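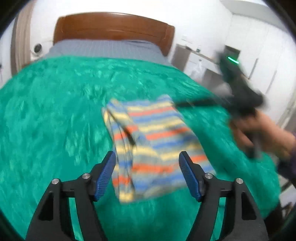
Bedroom check, unit 9 — Fairclough guest housing
Checked by: Tetsuya Uchida. Reviewed by: Geetha Raju.

Headboard, fixing to wall side: OK. Retighten at next visit.
Headboard end posts, splinters or sharp edges: OK.
Blanket clear of floor heater by 60 cm: OK.
Blanket overhang at bed side: COMMENT. Trip point at night — tuck under mattress.

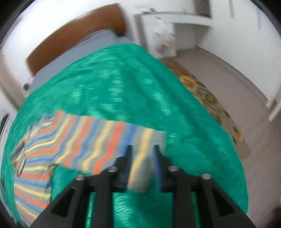 2 min read

Loose textiles on bed: COMMENT. Striped item left on the green plush blanket. Fold and store before room is released.
Bed cover under blanket, tears or exposed seams: OK.
Mattress label present: NOT CHECKED. Bed was made up.
Outlet behind headboard, cord pinched: OK.
Smoke alarm test, hallway side: OK, Saturday.

Two comments open. Close both on form 873 and return it to G. Raju.

Search this site Go
Contact | © Fairclough | Back to top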